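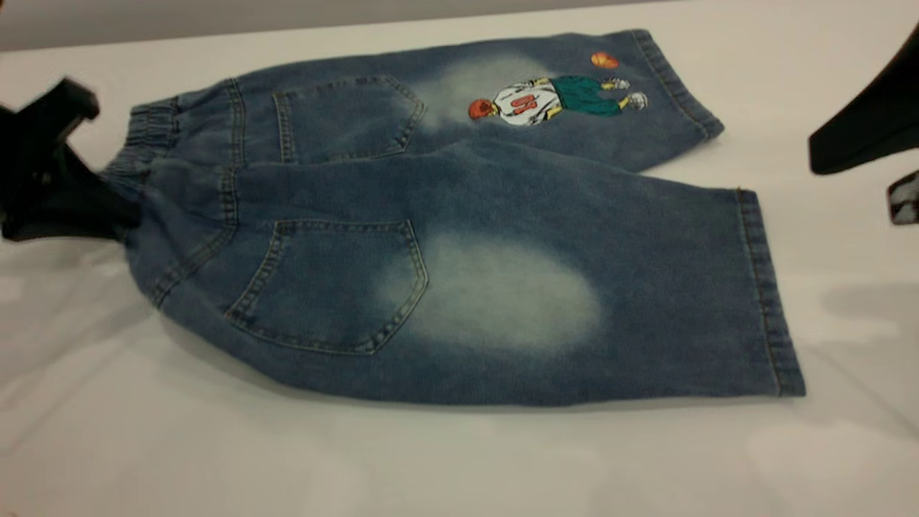 The elastic waistband, in the sense I mean it on this page, is a waistband on children's pants and shorts that stretches because there's a length of elastic shut up inside it. I've been writing up garment parts for this little encyclopedia for a while now, and this entry is the one I've looked forward to most (I sew for two nephews and a niece, so I live with these things!). The look of it is easy to learn. Lay a pair of kids' denim shorts flat with the back side up and the gathers show right away, puckered all across the band, with the patch pockets sitting on the seat beyond it. Pockets like those are often outlined in golden-tan thread, doubled up, same as on grown-up jeans.

Construction

There are two common ways to make one. In the casing method the top of the garment is folded over to form a tunnel, and the elastic is pulled through with a safety pin or a bodkin and then joined into a loop. In the sewn-on method the elastic is stretched while it's being stitched straight to the fabric, so the gathers are locked in place. I much prefer the casing for children, as you can open up an inch of it later and swap the elastic out. Sewn-on bands stay flatter and don't twist, I'll give them that, but unpicking one in denim is an evening gone.

Denim needs a bit of care here. It's a twill, it's thick, and four layers of it at a side seam will stop a home machine dead. Most children's shorts use a lighter weight for that reason, or something washed until it's soft. I use a size 16 needle and go slowly over the lumps – hand-turning the wheel if I have to.

Variants

Full elastic goes all the way around and suits toddlers. Half elastic (also called back elastic) leaves the front smooth, sometimes with a real zipper and sometimes with a fly that's only stitched on for show. Then there's buttonhole elastic, where a slotted strip comes out through a little opening inside the band and hooks onto a button, so the waist can be taken in as needed. Pattern makers don't agree on the names. My Sinden pattern book calls the half version a "comfort back," and the old Buzatu leaflets simply say "elasticated," which covers everything and helps no one.

Fitting

Demyd Kushnir, who taught the evening class where I learned all this, had us cut elastic a little shorter than the child's waist and try it on before sewing the ends. I still do it his way. On the last pair I made, the flat band measured 67 centimeters before gathering, and the elastic went in at 42. That's plenty of gather, and it pulled on easily over the hips.

Care and wear

Heat is what ruins elastic, so I wash shorts inside out on cool and hang them up by the hems. Once the band goes wavy and won't spring back, the rubber has given up and it wants replacing. I buy Neltar knit elastic by the roll for this – the woven kind is stronger but feels stiff on small tummies.

See also: Drawstring; Patch pocket; Topstitching; Yoke (garment)

Last revised April 28, 2023. The section on adjustable bands will get its own entry in June.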